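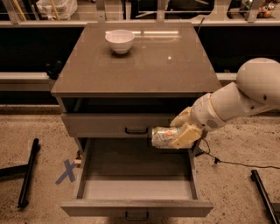 引き出しは二段しかないのですか、と試用先のご家庭からさっそくお尋ねがありました。二段です。三段目の予定はございません。

報道関係各位

Tosden
二段引き出しキャビネット「Casura」、6月に発売
置き場所の決まらないもののための、背の低い灰色の箱

家具の企画・製造を行うTosdenは、二段引き出しの小型キャビネット「Casura(カスーラ)」を6月に発売いたします。販売は生活用品店Kidbridgeの各店舗、設計はデザイン事務所Zeroualiとの共同です。初回の生産数は1,000台。多いとお感じになるか少ないとお感じになるかは、弊社の倉庫の広さをご存じかどうかによります。

■ 開発の経緯

Casuraの企画書は、当初「寝室に上質な時間を」という見出しで社内を回っておりました。ところが試作機をご家庭にお貸ししてみると、寝室に置いてくださった方は少数にとどまりました。玄関、台所の隅、ソファの脇、洗濯機の向かい。ある方は廊下の曲がり角に置き、毎朝すねをぶつけながら使い続けてくださいました。企画書の見出しは、その後そっと差し替えられています。

試用にご協力いただいたのは84世帯です。期間の終わりに引き出しの中身を書き出していただいたところ、上の段は電池、印鑑、期限の近い割引券、何の鍵かわからない鍵といった顔ぶれで、どのご家庭もよく似ていました。下の段はまちまちで、タオルを入れる方、延長コードを入れる方、缶飲料を寝かせて入れる方がおられました。空のまま返却された方もお一人いらして、理由の欄には「もったいなくて」とありました。弊社では最高の評価と受け止めるべきか、二度ほど会議を開きましたが、まだ決着しておりません。

■ 製品の特長

1. 天板が本体より少し張り出しています
四方とも、わずかに張り出しています。見た目の落ち着きのためとZeroualiからは説明を受けておりますが、試用では、立ち上がるときにつかまる場所として喜ばれました。体重をかける使い方は想定しておりませんので、喜ばれたこと自体は嬉しく思いつつ、取扱説明書に一行書き足しました。

2. 天板はつやのある仕上げです
照明をよく映します。こすれや手の跡もそれなりに映します。艶消しにすべきだという意見は社内にもあり、見本を約100枚つくって並べた結果、全員が最初の一枚に戻ってきました。残りの見本は会議室の棚にあり、捨てる踏ん切りがついておりません。天板の手入れは乾いたやわらかい布でどうぞ。毎日拭く必要はなく、お客様がみえる日の朝で間に合います。

3. 取っ手は黒いコの字形です
上下の段とも同じ形です。指がまとめて入りますので、片手に何か持ったままでも開けられます。試用の報告書によれば、人が引き出しを開けるとき、もう片方の手はたいていふさがっているそうです。ふきんを掛けておられる方も多いのですが、引き出すたびに落ちます。ご承知のうえでお続けください。

4. 下の段は大きく引き出せます
奥に入れたものが見えます。長年、奥に入れたものは見えないという前提で暮らしてこられた方には、少し気まずい再会があるかもしれません。底は平らで、仕切りはありません。仕切り板の別売りも検討しましたが、試用のご家庭にお渡ししたところ、仕切り板は仕切り板でどこかの引き出しにしまわれてしまったため、見送りました。

■ 缶飲料の収納について

下の段に缶飲料を入れてよいか、というご質問が発売前から寄せられています。入れていただいてかまいません。保冷の機能はありませんので、冷えた缶を入れれば、部屋の温度の缶になって出てまいります。

仕切りのない底に缶を横にして並べますと、引き出しを勢いよく閉めたときに転がる音がします。夜中にこっそり一本取り出したい方には不利な構造です。試用では、下に薄いタオルを一枚敷くという解決法が複数のご家庭から別々に報告されました。弊社の設計陣はそれまで半年ほど、専用の受け皿の図面を引いておりました。受け皿は発売されません。タオルをお使いください。

なお、缶を立てて入れるか寝かせて入れるかで意見の分かれたご家庭がありましたが、どちらが正しいかについて弊社は見解を持ちません。お問い合わせ窓口でもお答えできかねます。

■ 天板の上に置くもの

店頭では、お碗や小さな鉢をひとつだけ置くことをお勧めしてまいります。Zeroualiの考えでは、器がひとつあると人はそこに鍵を入れ、器がふたつあると片方に請求書を入れ始め、器がなければ天板の全面が請求書になるのだそうです。試用の結果を見るかぎり、大筋で合っていました。

器は付属しません。付属させる案もありましたが、お宅の食器棚の奥に、揃いの片割れを割ってしまって出番のない器がきっとひとつあるはずです。そちらをお使いください。弊社の原価も下がります。

■ 色について

灰色のみです。白、木目、青の試作も行いました。白は冷蔵庫の隣に置くと冷蔵庫の一部に見え、青は評判がよかったのですが、どの部屋からも「隣の部屋のほうが合う」と送り出され、最後はベランダに出されていました。灰色はどの部屋でも文句が出ませんでした。褒める声も特に出ませんでしたが、収納家具が受け取る評価としては上出来と考えております。

店頭では茶系の床に合わせて展示する予定です。ご自宅の床の色に合うかどうかご心配な場合は、床の写真をお持ちください。Kidbridgeの売り場の者が、たいていは「合います」とお答えします。

■ 保証とお手入れ

保証期間はお買い上げから18か月です。引き出しの動きと取っ手のゆるみが対象で、天板の擦り傷、すねの打撲、引き出しの中身をめぐるご家族の見解の相違は対象外となります。

引き出しが重くなったと感じられたときは、修理をお申し込みになる前に、一度中身を全部出してみてください。試用期間中に「動きが悪い」として寄せられたご相談のうち、半分は電池の重さが原因でした。使用済みの電池と新しい電池が混ざっている場合の見分け方については、弊社も知りたいと思っております。

■ 販売について

商品名:Casura(カスーラ)二段引き出しキャビネット
発売時期:6月
初回生産数:1,000台
色:灰色
販売店:Kidbridge各店
保証期間:18か月
設計:Tosden、Zerouali
付属品:取扱説明書

組み立ては不要で、完成品でのお渡しです。過去に弊社が発売した組み立て式の棚では、ねじが一本余ったというお電話を大変多く頂戴しました。電話の前に数え直してくださった方々のご苦労を思い、今回は工場で余らせることにいたしました。

お持ち帰りの場合、箱は一人で抱えられますが、抱えると足元が見えません。店舗の出口に段差がある場合は、売り場の者にひと声おかけください。配送をご希望の方は、レジにて承ります。

発売に先立ち、Kidbridgeの一部店舗で実物を展示いたします。引き出しは開けてご覧になれます。前のお客様が入れていかれたものが残っていることがありますが、商品には含まれません。お心当たりの方は売り場までお申し出ください。試験展示の際に上の段から見つかった片方だけの手袋は、引き続きお預かりしております。

本件に関するお問い合わせ
Tosden 広報窓口
受付は午前10時から午後4時まで。昼休みは電話に出る者がおりませんので、呼び出し音が長いときは、少し時間をおいておかけ直しください。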